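Last updated: May

Questions I get about my desk organizers

Who makes these?
I do! I'm Urszula Sobczak, and Plendel is me, a small workshop and a lot of paint. I started out making shelves for my sister's kids, then their teacher wanted one, and it went from there.

How long will my order take?
Three weeks is normal for a painted piece. In the back-to-school rush it can stretch to five, and I'll email you before I take your money if that's the case.

Can I pick my own color?
Yes, as long as it's on the Zestov chart. I stopped matching paint to pillows and phone snapshots after one very long summer of sending samples back and forth (we got there in the end, but oh boy). Sample cards are free, so please ask for a few and look at them in your own room at night with the lamps on.
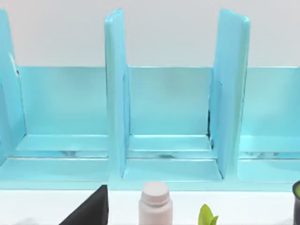

What if I want wider compartments?
Tell me what's going in them. Magazines and letter trays need more room than people think, and a binder is fatter at the spine than at the edge – measure the fat part. I can move dividers before I glue up, but after that they're staying put.

How do I clean it?
Soft damp cloth, a drop of dish soap, dry it off. Please don't use the scrubby side of the sponge! For ink I've had good luck with a plain white eraser.

Do you ship?
Anywhere in the lower 48. Hellumico picks up from me and they've been great. Orders over $300 ship free, and the largest size is $415, so that one always does.

Can I return it?
Stock colors, sure, within 30 days. Custom colors I can't take back, but if it shows up dinged, send me a picture and I'll fix it or make you another one.

Do you do big orders for schools or offices?
I've done a few and loved it. Write to me early, though – it's still just me and one pair of hands on the brush.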